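## Setting up a put-away test for a one-armed chore

Tidying a loose item into a drawer is a fair test of whether a machine can do housework yet. It combines a reach, a grasp, a carry and a release over an opening the arm cannot see straight into. The procedure below is the one used at the Premdale test room for the Nultus chore set.

1. Place the nightstand beside the table, lower than the tabletop, with clear floor in front of it.
2. Open the drawer before the run. Opening it is scored as a separate task.
3. Empty the drawer and clear the top of the nightstand.
4. Put one round object near the table edge closest to the drawer.
5. Start the log, then release the arm.

Round objects are harder than boxes. A flat hand laid against the side can steady the object or send it rolling, depending on the force applied. Set the side-contact limit low for the first runs and raise it in small steps.
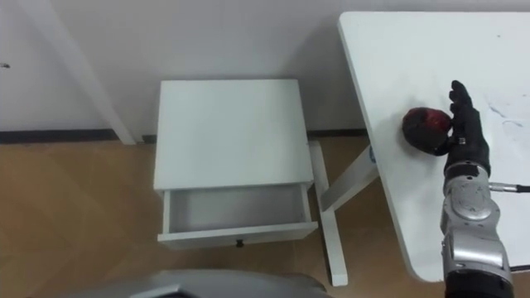 Luik wrote back on the draft that a drawer opened in advance removes the hardest part of the chore, and that a household would not count the job as done until the drawer was shut again. The objection stands. Report open-drawer results under their own heading and do not merge them with full-sequence results.

### Scoring

Give each run a score from 0 to 4, one point per stage:

- object held without rolling
- object lifted clear of the table
- object carried over the drawer
- object released inside

A push off the table edge that happens to land in the drawer scores 0. Across 2524 logged runs, 1726 reached the full score. That is good enough for a demonstration and too low for a bedroom with no one watching.

If the first stage fails 2 times in a row, stop and check the contact limit before changing anything in the planner. Rurno log files keep the limit in the header line.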